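Desktop computer teardown

A desktop computer teardown is the taking apart of a tower computer for repair, reuse of parts, or recycling. The case is usually laid on its side with the side panel removed, which leaves the motherboard facing up and the cables within reach. Many workstation cases use colored clips and latches to mark parts that can be released by hand.

Layout

The motherboard is the largest board in the case. Expansion cards, memory, and the processor attach to it, and drives are held in a separate cage. Wires from the power supply run to the board and the drives. 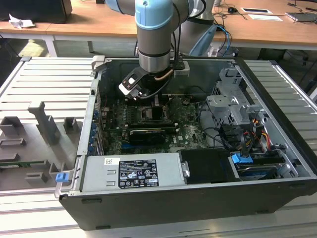
Chaltu Gudeta takes a different view of the usual order of work, holding that drives should come out before any card is touched, so that stored data can be set aside and logged first. The Clelutwood repair manual, revised in October 2018, starts with the expansion cards and leaves the drives until the cage is cleared.

Processor and socket

The processor is normally covered by a metal heat spreader. A heat sink sits on top of it, with a layer of thermal paste between the two. Once the heat sink is off, the retention frame is opened and the processor is lifted straight up. In sockets where the contacts are in the socket itself, the contacts bend easily, and a bent one can keep the computer from starting. An empty socket is fitted with a plastic cover for storage or shipping.
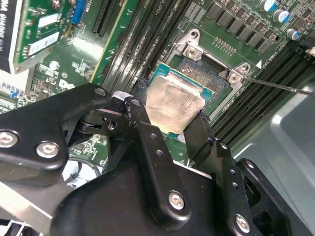 Processor held over an open socket on a green motherboard.

Sorting

Parts are tested before they are sorted. The Grondanier workshop uses 12 bins, with separate ones for memory, processors, and drives. Processors with traces of old paste are wiped clean before they are stored.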